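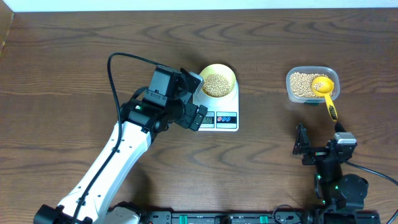 How does a club kart race get won from the middle of the grid?

Mostly by braking a little earlier than your neighbors and getting back on the gas a lot sooner than they do, at least at the track we studied. That was the finding we kept coming back to over a whole spring of watching karts go round, and the rest of this report explains how we got there.

Student project report, Motorsport and Timing elective
Ognjen Yordanov, Usman Ansari and Kaj Brøndum
Handed in 7/7/22

Where the idea came from

Usman has raced in the junior class at Kultunwood for a few seasons, and he was forever telling us that the fast drivers there look slow. Kaj and I didn't believe him (sorry, Usman), so when our teacher, Mr. Farah, asked for project topics we put that one down and he said go ahead, as long as we brought him lap times and not just stories.

Kultunwood is a short, bumpy track with 12 corners and one decent straight, 700 meters all told. The corner everybody talks about is the Omerović hairpin at the end of the straight. You can pass there if you are brave, but you can also lose the place again before the next bend, and that second part is what we got interested in.

What we did

We went to the April rounds of the Floketti Cup and stood at the hairpin with stopwatches and clipboards. Kaj called the braking point using the painted boards along the fence, I timed each kart from the first board to the exit curb, and Usman wrote it all down when he wasn't racing himself. By the end we had 104 passes through the corner that we trusted. We threw out anything with a spin, a yellow flag or a bad case of cold fingers on the stopwatch.

What we found

Drivers who braked at the second board got to the apex later than the ones who held on to the last board, just as you would expect. By the exit curb most of that was gone, and the early brakers were usually carrying more speed up the hill toward Ginwood corner. Arben Đorđević, who won the senior final after starting well down the order, braked early on nearly every lap we timed and made his passes on the way out of the hairpin. He was kind enough to talk to us afterward while he loaded his trailer, and he said he just hates sliding the rear tires.

The late brakers did gain places, but they often gave them straight back. In the junior final there was a lovely scrap for third that swapped over this way lap after lap, and we have to admit we forgot to time some of it!

Problems

Hand timing is not very exact. We practiced on 20 laps beforehand, and two of us timing the same kart could differ by up to 0.3 seconds, so small gaps in our table shouldn't be taken too seriously. It also rained at one round, and we kept those times on a separate sheet.

If we did it again we would borrow a timing beam and add the exit of Ginwood, where Usman says the real racing happens.

Thank you to Mr. Farah, to the marshals who let us stand in a good spot, and to Kaj's mom for all the driving.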